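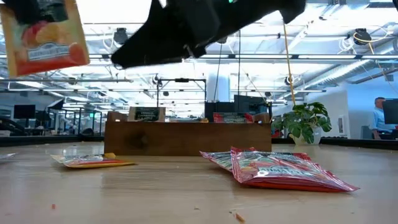 Kekus K2 Gripper Pair – flexible packaging

Print this page | E-mail this page

Two-finger parallel gripper, sold as a matched pair for left and right arm. Black housing, swappable fingertips. Meant for light, floppy, shiny stuff: snack packets, sachets, refill pouches. Part no. 2671.

Choosing a fingertip

Slanted tip (standard). Gets under a flat edge on a hard table. Good first choice for most wrappers.

Wedge tip. Lower, wider. Better for holding one end down while the other arm pulls. Slower to line up, allow for that in your cycle time.

Barrera soft pads fit both, sold seperately. More grip on foil, but they pick up crumbs and need wiping. 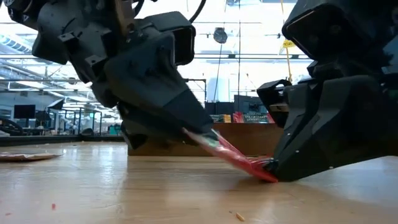

For two-arm work set the force low on both sides and raise one side only. Start at 2 N, go up in small steps. Over 18 N thin film tears, dont bother.

Compared with the Kirnness single: Kirnness is quicker on boxes and anything stiff. K2 is the one for crinkled film. Mixed bins, we'd still go K2 and live with the speed.

Controller: runs on Trullingate 5 and up. Older units need the adapter cable, not in the box. Overhead camera mount not included either.

In the box: left gripper, right gripper, 2 sets slanted tips, 1 set wedge tips, screws, hex key.

Lead time: next batch ships November. Trial pairs availble now, ask for the loan form.

Page updated September 21, 2023

Print this page | E-mail this page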